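Section 5: Setting up the vehicle radio and the emergency button

Read the whole section before you touch the dashboard. Previous crews have not, and the Ornthorpe workshop still has a drawer of snapped brackets to show for it.

You will need the Kravchuk handset, its cradle, the aerial lead and the ignition switched off. You will not need a hammer.

5.1 Fitting the handset

1. Slide the cradle on to the bracket until it clicks. If it clicks twice, you have it on upside down. Take it off and start again.
2. Push the aerial lead into the socket on the back of the cradle and turn the collar clockwise, finger tight. Pliers count as cheating and void the warranty.
3. Drop the handset into the cradle. The light shows amber, then green.
4. If the light stays amber for more than 30 seconds, lift the handset out and go back to step 2. It is always step 2.

Note: The handset will work out of its cradle, but at much lower power. In the lanes beyond Clitisitz this means you will be talking to yourself.

5.2 Registering with control

1. Turn the ignition on and wait for the tone.
2. Press MENU, then 3, then enter your vehicle's call number. The example in this guide uses 807. Please enter your own, as the real 807 is tired of being sent to your jobs.
3. Press SEND. Control at Govthorpe will read your number back to you.
4. Answer. A thumbs-up through the windscreen does not register on the system. 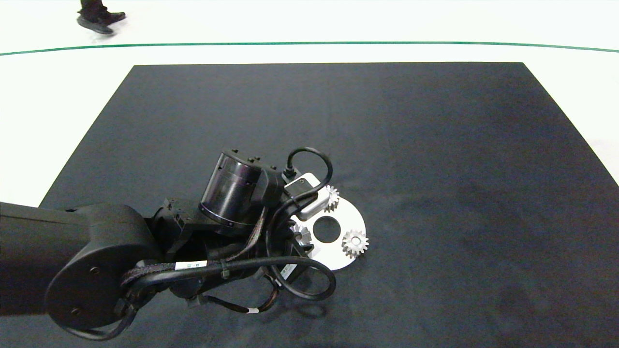 Night crews at Clitisitz have asked for it to be written down that the read-back can take a good deal longer on a Sunday, when the whole county seems to sign on at the same minute, and that pressing SEND again puts you at the back of the queue. They are quite right. Press it once and drink your tea.

5.3 Testing the emergency button

The orange button on top of the handset opens your microphone to control and sends your position. It is there for the times when a crew is threatened and cannot hold a polite conversation about it.

1. Call control and say you are about to test. Wait for them to agree.
2. Hold the button down for 3 seconds. The handset buzzes and the screen turns red.
3. Say your call number and the word "test".
4. When control confirms, press CLEAR and hold until the screen goes back to normal.

CAUTION: Do not skip step 1. An unannounced press is treated as real, and the police will be sent. They drive quickly and arrive in no mood for an apology.

CAUTION: Once the button has been pressed, everything said in the cab goes out to control and is recorded, including your views on control.

5.4 If you need it for real

1. Press and hold as above. Do not announce anything.
2. If you can drive away safely, do so. Your position is updated every 5 seconds, so there is no need to stay where you were when you pressed.
3. If you have left the vehicle, keep the handset on you. Leave the cradle. We have others.
4. Do not press CLEAR until control has asked for your clear word and you have given it.

Note: The clear word is changed in March and is given out at the start of shift. It should not be written on the sun visor. We have looked at the sun visors.

For faults with the button itself, take the vehicle off the road and see section 6.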